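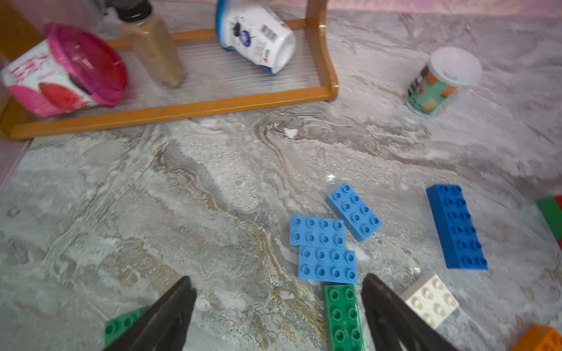
Why does my Pritisura cuff read higher at home than the one at the clinic?
The usual cause is cuff size or arm position. A cuff that is too small for the arm reads high, and so does an arm hanging below heart level. Check those two before you blame the monitor.

Ticket 383
Product: Pritisura upper-arm monitor, standard cuff
App: Handuton, current version
Opened by: customer, Munby
Handled by: Briggs support desk
Status: Closed, with one grumble outstanding

Reported problem
Customer says home readings run well above the ones taken at the clinic in Munby, and that the app's weekly chart "looks like a mountain range with opinions." Has bought new batteries. Has also turned the monitor off and on again, for which we are grateful. Feels fine, no symptoms. Would like either a working monitor or an apology from the one they have.

First reply from support
Told customer that if a reading is ever very high and comes with chest pain, trouble breathing, weakness or a change in vision, they should call emergency services and leave us out of it. Customer said understood, none of that, just annoyed.

Asked for:
Arm measurement, taken halfway between shoulder and elbow
Where the monitor sits during a reading
What the customer is doing in the few minutes before

Customer's answers
Arm measures past the top of the range printed on the standard cuff. Monitor sits on the arm of a recliner. Arm dangles. Before the reading, customer climbs the stairs to fetch the monitor, climbs down again, and takes the reading over the first coffee while listening to the news. We have heard worse, mostly from each other.

Step 1. Change the cuff
Shipped the large cuff from Briggs. It was a few days late and arrived with the instructions for a heating pad. Customer kept both. Fitted over bare skin this time, not a sweater, with the tube running down the inside of the arm.
Result: readings lower. Still above the clinic.

Step 2. Change the chair
Moved to a kitchen chair. Back supported, both feet flat, legs uncrossed, forearm resting on the table so the cuff is level with the heart. Customer reports this is "like being interviewed."
Result: lower again, and the readings have stopped jumping around.

Step 3. Sit still and say nothing
No coffee, exercise or smoking for 30 minutes beforehand. Empty bladder. Five minutes of quiet before pressing Start, no talking during. Two readings, one minute apart, same time each morning. Customer asked whether muttering counts as talking. It does.
Result: a week of readings close to the clinic's.

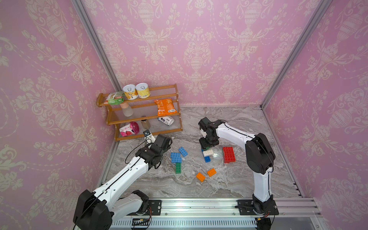
Step 4. Clear up the app
The weekly average in Handuton was still high, as it was including all the old recliner readings. It was also including a spouse's, a neighbor's, and one labeled 3000, which was a step goal typed into the wrong box. Walked customer through it:
Open History and tap Select
Mark the readings taken with the old cuff
Choose Leave out of average – do not choose Delete, as the doctor may want to see them
Set up a guest profile for visitors
Result: average now matches the paper log. Neighbor has been informed of the new arrangement.

Step 5. Compare against the clinic
Advised customer to take the monitor and large cuff along to the next visit and have a reading taken on both machines, same arm, back to back. Also reminded customer that we fix monitors and have no view on pills. Any change to medicine goes through the doctor, including the stopping kind.
Result: done. The two machines were 3 points apart on the top number. The nurse was satisfied with that. Customer had hoped for a tie.

Outstanding
Customer would like the Start button to beep less cheerfully. Passed to product team.

Reopened briefly in July
Error on screen, cuff would not inflate. Air plug had been pushed into the power socket. Moved to the air socket. Closed again.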